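# Chapter 6: Primary Packaging and Loose Goods

Any item that enters storage has an outer surface, and that surface determines how it can be stacked, labeled and counted. This chapter treats the container and its contents as separate things. A carton has flat faces and square corners. The tube sold inside it has neither, and once the carton is discarded the tube must be stored by different rules.

## 6.1 Terms

**Primary package.** The layer in direct contact with the product: a tube, a jar, a sealed bag.

**Secondary package.** A layer around the primary package that can be removed without exposing the product. Most cartons fall in this class.

**Loose good.** An item stored with no package. Dice, cups and small toys are common cases.

The Burkholm stockroom survey, used throughout Part Two, recorded 1,943 household items under these terms. Items with two layers were entered once, under the outer layer. Chapter 7 returns to the errors this caused.

## 6.2 Resting Position

An item's resting position is the one it holds on a level surface without support. A rigid jar with a flat base has a stable upright position. A paper cup stands on its base but also rests on its side, where it can roll in an arc. A filled tube lies flat. A feathered toy rests on its base and on the tips or sides of its feathers, so its footprint is larger than its base alone would suggest.

Grid cloth is a convenient surface for comparing footprints. Squares farther from the viewer look smaller, so measurements are taken on the cloth itself.

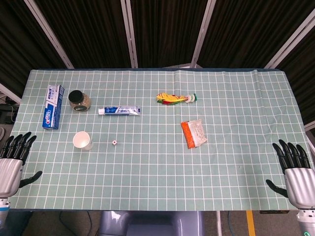 Sheyla Zapata objects that resting position is a poor basis for sorting sealed bags, as the contents shift each time the bag is handled and the footprint shifts with them. She would sort bags by net weight. The Montecinos method, described in 6.4, does so, but it requires a scale at each shelf. In the sections that follow, bags are sorted by footprint and measured twice, with the larger of the 2 values entered.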